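4. タグ(Clakard)をハンドルに結ぶ

この章では、ミニスーツケース Leka のハンドルに、付属のタグ Clakard をひもで取り付けます。工具は使いません。使うのは指先と、いくらかの根気です。根気は付属していません。

4-1 用意するもの

Leka 本体
Clakard タグ(青緑、丸穴つき)1枚
結びひも(淡い黄色、400 mm)1本
平らなテーブル

ひもは出荷時に軽く束ねてあります。ほどくと思ったより広がり、テーブルの上にある他のものに親しげに絡みます。作業を始める前に、ペン、充電コード、飲みかけのコーヒーは退避させてください。観葉植物はそのままでもかまいませんが、葉にひもを掛けても特典はありません。

注意:結びひもは飾り用です。本体をひもで吊り下げたり、引いて歩いたりしないでください。小さなお子様の手の届かない場所で作業と保管をしてください。

4-2 タグにひもを通す

1. タグを平らに置き、ひもの端を丸穴に通します。端がほつれて通らないときは、指でよってから差し込みます。なめて尖らせる方法は広く行われていますが、当社としては推奨も黙認もしていません。

2. 通した端を手前に引き出し、タグがひもの上を自由に滑ることを確かめます。

3. 穴の縁でひもが引っかかる場合は、いったん抜いて向きを変えます。力まかせに引くと穴が広がります。広がった穴は元に戻りません。

備考:タグには表裏の区別がありません。どちらを前にするかで家族と意見が分かれた場合も、サポート窓口では裁定いたしかねます。

4-3 ハンドルを伸ばす

4. 本体を寝かせ、片手で軽く押さえながら、グリップを持ってまっすぐ引きます。2本のロッドが同じだけ出てくるのが正しい状態です。片方だけ先に出ようとするときは、一度戻してやり直してください。

5. 止まるところまで引いたら、そこが終点です。もう少し出そうな気がしても、出ません。

6. 本体を起こし、キャスターを下にして立てます。

注意:ハンドルを伸ばした Leka は、見た目よりも倒れやすくなっています。ひもを掛けるときは、必ずもう一方の手でロッドを支えてください。斜めの面やクッションの上では立ちません。膝の上でも立ちません。

4-4 ひもをグリップに掛けて結ぶ

7. ひもをグリップの上から回し、輪を二つ並べて作ります。二つの輪はだいたい同じ大きさになっていれば十分です。定規を取りに行った方は、どうぞ席にお戻りください。

8. タグを2本のロッドの間に下げます。ひもの端は手前に垂らしておきます。

9. 輪の根元を指で押さえ、ひもの端をくぐらせて結びます。ここで指が一本足りないと感じますが、正常です。

10. 結び目を少しずつ締めます。一息に締めると、途中の輪が結び目の中に巻き込まれ、小さな毛玉のような塊になります。塊になった場合は4-5へ進んでください。
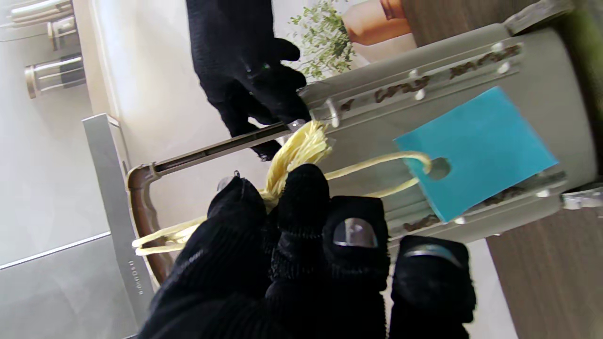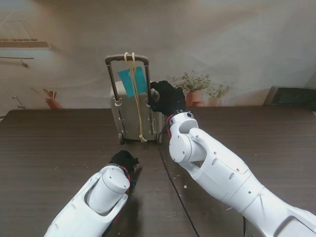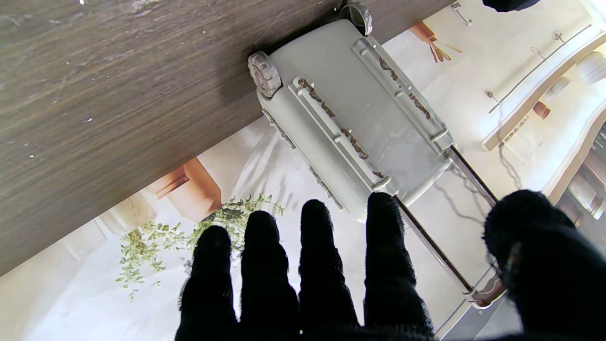
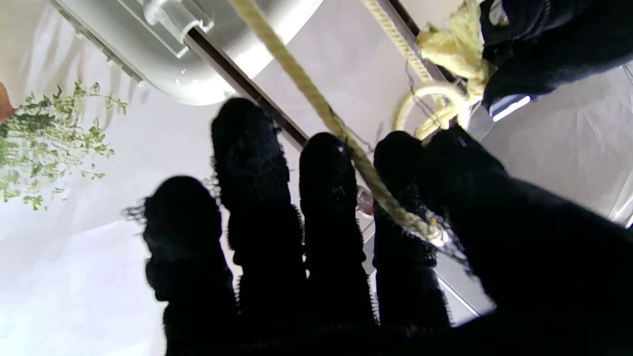

2枚目:グリップにひもを二度掛け、タグをロッドの間に下げた状態。3枚目:ハンドルを伸ばして寝かせた本体。

11. タグが多少傾くのは仕様です。まっすぐに直しても、手を離すとまた好きな角度に戻ることがあります。

12. 余ったひもは、そのまま前に垂らします。気になる方は切ってもかまいませんが、切るのは結び終えてからにしてください。先に切ったお客様からのお問い合わせは、いつも同じ内容です。

備考:手袋をしたまま作業すると、編み地の毛羽がひもに移ることがあります。目立つときは粘着テープで軽く押さえて取ります。

4-5 うまくいかないとき

結び目が塊になった
引っ張らないでください。引っ張りたくなる気持ちは理解しますが、塊はそれを待っています。いちばん外側の輪を見つけ、そこから緩めます。見つからないときは、端をたどって戻ります。

端が見つからない
塊の中です。

タグがグリップの上に乗ってしまう
輪が小さすぎます。手順7からやり直し、輪をもう少し大きく取ってください。

ひもの端がキャスターにかかる
ひもが長く余っています。もう一度グリップに回すか、結び終えたあとで端を切ります。飾って置くだけであれば、端が台に触れていても差し支えありません。

ハンドルが戻らない
ひもがロッドと本体の間に挟まっていないか確認してください。挟まっている場合は、ハンドルを少し伸ばしてから抜きます。タグを付けたまま無理に押し込むと、タグの角が折れます。

本体が倒れる
立てる場所を変えてください。何度も倒れるときは、寝かせて飾るという選択肢もあります。スーツケースは寝かせても立派なスーツケースです。

4-6 お手入れ

本体の汚れは、水で湿らせて固く絞った布で拭きます。溝や細かい凸凹に入り込んだ汚れには、乾いた綿棒を使います。浅い擦り傷は拭いても消えません。旅の思い出とお考えください。どこへも行っていなくても、です。

ひもは水洗いできますが、よりが甘くなります。洗ったあとは軽く引いて伸ばし、陰干しにします。タグは紙製のため洗えません。

4-7 交換部品

結びひもとタグは、Clasis の部品窓口で1組から注文できます。部品番号は697です。ひもだけの注文も受け付けていますが、タグは遠からず角が丸くなりますので、両方そろえておくと手間が省けます。

ハンドルの取り外しについては14ページをご覧ください。タグを外す前にハンドルを外そうとしないこと。順番を逆にした場合の手順は、本書には載っていません。

Prumlow ミニトラベルシリーズ 取扱説明書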